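Monday, late evening

Again I sat with the budget for the grippers until the tea was cold.

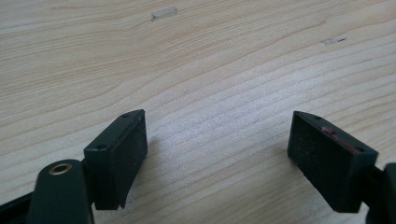
The offer from Reinholz came at four in the afternoon. They ask 416 for one set of finger pads with the screws, and the delivery to Dradadham is extra. I had written 38 in my table for this line. I do not know anymore where I took that number from. Maybe it was only the rubber surface without the block under it, or maybe I was tired in July when I made the first plan.

So I started to calculate again. We have 2,000 left for the hand-held tools until the end of the year, and this money must also pay for the new table and the case. If I order two sets, there is 1,168 for everything else. If I order one, I sleep better this month and worse in the next one, I think.

Sirnus makes a cheaper pad, but it is smooth, and I want to stay with the textured kind. Also their screw holes have another distance, so we would need an adapter, and the adapter is not in the price list. I wrote to them to ask. The last time they needed nine days to answer me.

I looked at our pads before I went home. The right one has the reddish smear on the top near the screw hole, and on its inside surface there are small light spots, which can be dust or can be wear. This is exactly what I must know for the plan and cannot say. I should clean both sides with a soft cloth tomorrow and look one more time under the good lamp. If it is only dust, one set is enough.

The people from Gulcombe want to see a plan for the whole year, with a replacement interval for every part. I have no interval. I have a notebook where I sometimes wrote the date of a change and sometimes forgot it — mostly forgot. From now on I will write it each time, also the hours of use.

I must not forget to ask Reinholz if the price stays the same until the new budget opens. And to ask for the delivery cost in writing, it was only said on the phone.

It is after eleven. The table for Gulcombe I will finish in the morning.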